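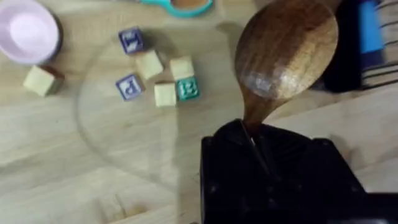 Silver Care Kit, Large – by Koditz

Item no. 219

I wear silver every day and I am terrible at looking after it, so I started putting together my own cleaning kit years ago, and this is the one I now sell in the shop. It's meant for sterling rings, chains, bangles and earrings that have gone yellow or gray from sitting in a drawer (mine all do this by October, when the summer pieces get put away and forgotten!).

What you get in the box: a 200 ml jar of cleaning dip, 2 polishing cloths, a soft brush and a little plastic basket for lowering small things into the jar. The cloths come from Ornbridge and they are much thicker than the ones I used to stock. Don't wash them, by the way. They go black very quickly and look ruined, but they keep on working for ages like that.

How I use it: a few seconds in the dip, then straight under the tap, then dry it on a kitchen towel and go over it with the cloth. I used to leave chains in for minutes at a time and wonder why they came out looking dull and sort of white. Short dips are plenty. If a piece is still dark in the corners, rinse it and dip it again, and use the brush for links and the backs of settings.

Please keep it away from pearls, opals, turquoise, amber and anything glued. The dip is for plain silver and that's really all I'd put in it. If you have a ring with a soft stone, use only the cloth and work around the stone. Oxidized pieces (the ones with black in the pattern on purpose) should stay out of the jar too – I stripped a lovely Kostiuk cuff that way and I'm still annoyed with myself about it.

Some of you have asked about gold. The cloth is fine on solid gold, but I wouldn't use it on plating, especially thin plating, as it can rub through at the edges. For gold chains I just use warm water with a drop of dish soap and the soft brush.

Storage: put the lid back on tight and keep the jar upright, out of reach of kids and pets. It smells a bit like eggs, so open a window. Wear gloves if your skin is touchy, mine is and I do.

Refills of the dip are sold separately, and so are the cloths. The small kit is the same thing with one cloth and no basket, and it's nice for travel.

Orders go out from Radbridge on weekdays. Unopened kits can be sent back, but once the seal on the jar is broken I can't take it again, sorry!

Page updated 30 January 2023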